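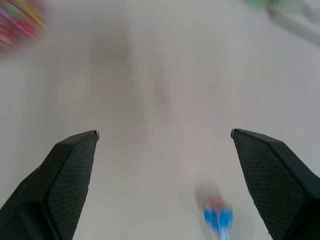 Wrist camera view, fingers open over the white table, arm on the move.

I spent most of a Sunday at Bevan Hinds's place teaching a robot to tidy a table, and I've been arguing with myself about it ever since. Bevan thinks I came in with my mind made up. He's partly right. I've been told for years that the housework robot is close, and I still own a mop.

The arm is a Nisska. It clamps to the edge of the table and has a two-finger gripper with a camera up by the wrist. You drive it with a second, lighter arm made by a different outfit, Prenon, and whatever you do with the light one the heavy one copies. Squeeze the handle, the fingers close. Let go, they open. The software that records it all is called Jadamby, and it has a big green button and a big red button and a list of episodes down the side. An episode is one go at the task, from green button to red button.

The task was to pick up small things from the table and put them in a bin. That's all. My niece could do it before she could say her own last name.

Bevan gave me ten minutes to get used to the controls. I expected it to be like a video game and it's closer to eating with someone else's hand. The copying is good, I'll give them that. There's a small lag, and you stop noticing it, and then you notice it again right when you're about to grab something. What you don't get is any feel. The light arm doesn't push back when the fingers meet the object. You have to judge by eye, and your eye is off to one side of the table while the fingers come in from above. I missed a lot. I'd be sure I had the thing lined up, squeeze, lift, and find I'd picked up a nice pinch of air.

You can look at the wrist view on the laptop instead, and after a while I did. It's a strange way to see a table. When the arm is moving at any speed, everything down there turns to smears of color. The fingers stay perfectly sharp, because they travel with the camera, and the rest of the world goes by like scenery from a train. One of the frames I kept is at the top of this post. There's a blue thing between the fingers with a bit of red and pink on top. Try telling me what it is from that picture alone. Then consider that frames like that one are a good share of what the robot gets to learn from.

I put this to Bevan. He said the blurry ones don't matter much, because the model sees a long run of pictures along with the positions of all the joints, and the important moments are the slow ones near the object. Fine. But I was the one driving, and I wasn't slow near the object every time. Sometimes I came in fast and got lucky. Sometimes I dithered above it for several seconds, went left, changed my mind and went right. He told me to throw out the worst ones and keep the rest. So who decides which is worst? I do, apparently, with a coffee in my other hand.

This is the part that bothers me. The pitch for this kind of teaching is that anyone can do it. You don't write code, you just show the robot what you want. And it's true that I wrote no code. But "just show it" is doing a lot of work in that sentence. By the afternoon Bevan had given me a whole rule book. Don't pause with the fingers open. Always approach from the same height. Don't nudge the object into place with a fingertip, even though that's the first thing any human would do, or the robot will learn to nudge and it's bad at nudging. Don't let your shadow change too much. Keep your free hand out of the way. Start each episode from the same pose, but not exactly the same pose. I asked how different it should be and he wiggled his fingers in the air.

So I wasn't showing it how I tidy a table. I was learning to tidy a table the way a robot might be able to, and then acting that out, over and over, for a recording. I've done data entry jobs that felt more natural.

We did 11 episodes before lunch that were worth keeping. Bevan's full set, which he's been building up since March, stood at 333 when we finished. I asked what you need for it to be reliable and got a long answer with no number in it. He did mention a shared set that some people put together on the Khosravi forum, with 3209 episodes of people picking up household stuff. He had trained on that first and then added his own on top. The result was better than his alone, he said. It also picked up a habit of swinging wide to the left before every grab, which he never does, and which he thinks came from somebody else's table where there was something in the way.

I loved that, by the way. It's the most human thing I saw the machine do all day. It's also a decent reason to be nervous. You can't open the thing up and find the line that says "swing left." The habit is in there somewhere, smeared through everything else, and the only cure on offer is more episodes.

Then we let it run by itself. Bevan set things out, took his hands off the light arm and pressed go. First try, it went straight down over a toy, closed, lifted, and carried it to the bin. I felt the hair on my arms stand up, I admit it. It had my little hesitation in it, too, a sort of hover just before the drop. Second try, same toy, moved over by the width of my hand, and it came down beside it, closed on nothing and carried the nothing to the bin with great care. It opened the fingers, waited, and went home. Job done as far as it knew.

We kept at it for an hour. It did better in the middle of the table than near the edges, and better with solid things than with anything floppy. When the light from the window moved across the table it got noticeably worse, and Bevan pulled the blind down. I wrote "blind" in my notes and underlined it. I don't have a blind in my kitchen.

What would change my mind? Bevan asked me that while we were packing up, and it's a fair question. I'd like to see one of these taught in one house and run in another, by someone who didn't do the teaching, with the failures counted by someone who isn't selling it or building it for fun. I'd like to see the clip where it drops the thing, and how many of those clips there are for each one that gets posted. And I'd like the people who say "just show it" to put the demonstrator's hours on the bill. I was there from nine in the morning and my wrist hurt on Monday. A finished robot video never has that person in it.

I don't think it's a scam. I went home more impressed by the hardware than I'd expected, and the Prenon arm in particular is a lovely thing to hold – light, well balanced, no slop in the joints. Copying a person's movements through 2 arms that aren't even made by the same company used to be a serious lab project, and Bevan has it clamped to a table with a laptop next to it. He's right to be pleased with that.

But between copying my hand and knowing what my hand was for, there's a gap, and I don't see how episode 334 gets us over it. Bevan says that's what people said about episode 10. He's invited me back to do the floppy things, dishcloths mainly. I said yes, on the condition that the blind stays up.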